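Le bac gris (article du petit dictionnaire de la cave, lettre B)

Bac gris, n. m. Se dit aussi caisse à vendange, bac de cueillette ou, chez moi, « le gris » tout court. C'est le récipient rigide, ouvert sur le dessus, dans lequel on pose, transporte, trie et rince à peu près tout ce qui passe par une petite exploitation viticole ou un jardin un peu ambitieux. J'ai longtemps hésité à lui consacrer une entrée entière (la lettre B était déjà bien chargée, avec « barrique », « bonde » et « bâtonnage »), et puis je me suis dit que je m'en servais plus souvent que de tout le reste réuni !

Origine et vocabulaire

Avant le bac, il y avait le panier d'osier, la hotte, la comporte en bois. La comporte, c'est ce grand baquet ovale qu'on portait à deux avec des barres, et je peux vous dire que pleine, elle vous apprend la politesse envers la personne d'en face. Le mot « bac », lui, est bien plus vieux que l'objet : il désigne aussi le bateau plat qui traverse les rivières, et l'on passe facilement de la barque au baquet. Chez nous on disait « la caisse » pour le petit format et « le bac » pour le grand, mais à Vulard, deux vallées plus loin, c'est exactement l'inverse, et j'ai déjà commandé le mauvais à cause de ça.

Formes et contenances

On trouve grosso modo deux familles. La petite caisse ajourée, qu'on empile, et qui évite d'écraser les grappes du dessous. Et le grand bac plein, à parois inclinées vers l'extérieur, qui s'emboîte quand il est vide et ne laisse pas filer le jus. La pente des parois a l'air d'un détail, mais c'est elle qui permet d'en glisser dix l'un dans l'autre au fond du hangar. Dans le catalogue Fledano, que j'épluche chaque hiver comme d'autres lisent des romans, la gamme compte 3 profondeurs. Je prends celle du milieu : la plus profonde est superbe, mais une fois remplie, mon dos ne veut plus rien savoir.

Usages à la vigne et à la cave

À la vendange, le bac attend au bout du rang. On y verse les seaux, on retire les feuilles qui traînent, on couvre d'un drap s'il fait chaud. Pour les raisins précoces, ça commence chez nous fin août, et il faut que tout soit lavé avant, sinon on se retrouve à frotter au jet à six heures du matin (je parle d'expérience, et pas qu'une fois). À la coopérative Vinia, l'inventaire de l'an dernier en donnait 853, toutes tailles confondues, dont 295 à réformer pour fêlure ou fond percé. C'est énorme, mais la fêlure retient le jus, le jus tourne, et l'odeur se transmet au reste avec une générosité remarquable.

Hors saison, le même bac sert à tremper les bondes, à ranger les tuyaux, à faire germer les pommes de terre. J'y ai même lavé un chien, qui n'a pas apprécié.

Usure et entretien

Un bac neuf est lisse, presque trop, et le lavage prend deux minutes. Ensuite viennent les rayures, et là il faut s'y mettre sérieusement, parce que la saleté adore les petits sillons. Je brosse toujours dans le sens de la longueur, en commençant par les angles du fond.
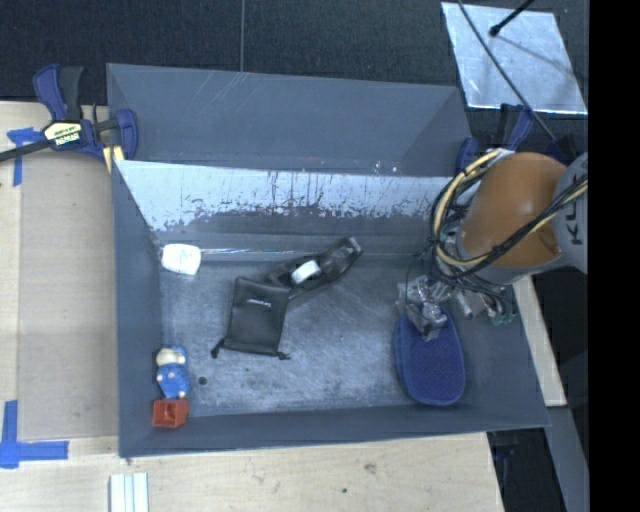

L'eau chaude suffit dans la plupart des cas, avec des cristaux de soude si le jus a séché. Évitez la paille de fer, qui part d'une bonne intention et laisse une surface où tout accroche. Rincez deux fois, laissez égoutter retourné, et n'emboîtez jamais des bacs encore humides : au printemps ils sont soudés, et il faut se mettre à deux pour les décoller (et encore, avec des mots que ce dictionnaire ne recense pas).

Pour les taches blanches de calcaire, je passe du vinaigre d'alcool. Mes voisins du hameau de Macapagal jurent par l'acide citrique, et je veux bien croire que ça marche aussi, mais le vinaigre, j'en ai toujours sous la main.

Voir aussi : comporte, hotte, égrappoir, pressoir, table de tri.

Entrée revue le 15 juillet 2025. L'article « barrique » est en cours de réécriture, soyez indulgents.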